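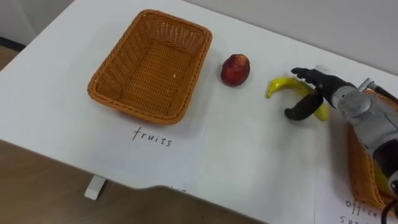 Banana in the fingers, fruits basket still empty.

Last updated: 10/3/21

I've been putting off writing about the sorting demo because I have complaints about it and I like the people. But Saskia Hapeta asked me straight out what I thought, and I gave her a mumbled answer, so this is the longer one.

The task is two wicker baskets on a white table. One is labeled "fruits" and the other "office supplies", in plain handwriting. Things lie between the baskets and the robot is supposed to put each one where it belongs. The software is a planner called Drultatach sitting on top of a grasping module called Wurnesik, and the pitch is that the planner "understands" the labels.

I have trouble with that word. When the arm closes on a banana and carries it toward the fruits basket, at least four different programs could be responsible. It could be reading the label. It could be ignoring the label and going left because every fruit in the training runs went left. It could have learned yellow and red go one way, black and see-through go the other. Or there could be a line in a config file that says so. From across the room they all look the same.
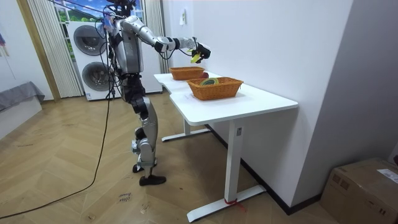

So I asked for the logs. Siu-ming Hsieh was good about this and gave me the planner's output for 14 runs. What I wanted was some trace of the label text in there, a string, anything. There is a field called target_ref, and in every run it holds a basket ID. Where the basket ID comes from is one layer down, in a perception step that doesn't log its inputs. I was told this was a storage decision. Fine, but then please don't put "reads its environment" on the project page.

The test I'd like to see costs nothing. Swap the two sheets and leave the baskets alone. If the banana goes to the other side, I'll shut up about labels. Adaeze Iyamu said they tried that in July on the older build and it was "mixed," and I couldn't get a number out of anyone after that.

I'll say something nice about the control side. The reach is slow but it isn't jerky, and the planner waits 200 milliseconds after the fingers open before it asks for the next move. I used to think that kind of wait was lazy. After a few months of chasing a bug where our own arm at Birberg left with the object still stuck to a fingertip, I've come around to it.
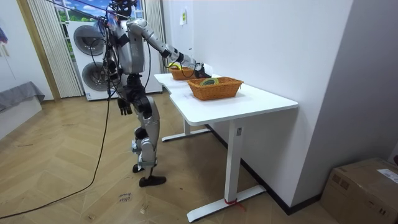
Right arm out over the far basket, with something yellow showing above the rim.

My bigger worry is how success gets recorded. The checker looks at the basket contents at the end and marks a pass if the class matches. It doesn't care how the object got there. A clean pick and a lucky nudge over the rim score the same, and so does a drop from too high. Evaristo Bianchini's view is that the customer doesn't care either, and for a banana he may be right. I wouldn't want the stapler handled on that principle — it's heavier and it has a hinge.

Also, the object set is small. A red fruit, a banana, a roll of tape, a stapler. Show me a lemon-shaped eraser, or a calculator with a peach sticker on it. Show me something that belongs in neither basket and let me see whether the planner has any way to say so. I looked through the action list and couldn't find one.

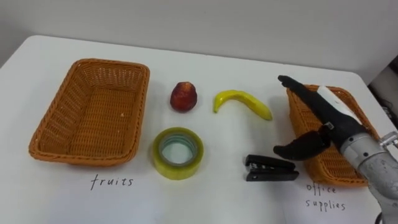
What I'd change first

Log the perception inputs, even at low resolution. Two frames per decision would do.

Give the planner a "leave it" action and put at least one thing on the table that needs it.

Split the pass mark into the grasp and the placement, so a bad grasp can't hide behind a good result.

Sandro Longo thinks I'm asking a demo to be a benchmark. Maybe so, though the slides quote a success rate, and once there's a rate on a slide I'm going to ask what was counted. Saskia has promised me the swapped-label runs on the current build. I'll post whatever comes out of it, including if I'm wrong.

Recent posts
Xiong and the case of the drifting wrist frame
Why I stopped trusting my own replay tool
Behavior trees, two years in
Notes on timeouts

Contact | Copyright, all posts by the author | Back to top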